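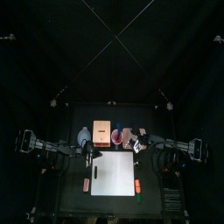

We've got further with the Zumdale sorting work than I expected when I wrote to you last, and your grant has kept us going nicely. The 37 household items on our list are all bought now, and we're into the table layouts. The white plastic bottle and the tan tray are both on the black tabletop for this one - I do like how well pale things show up against it! Heltier sent the last of the storage boxes, so the shelves are finally tidy.

Spending stands at £434, with £200 left for replacements. Three layouts are still to do, and I'd like to finish them in July if that suits you.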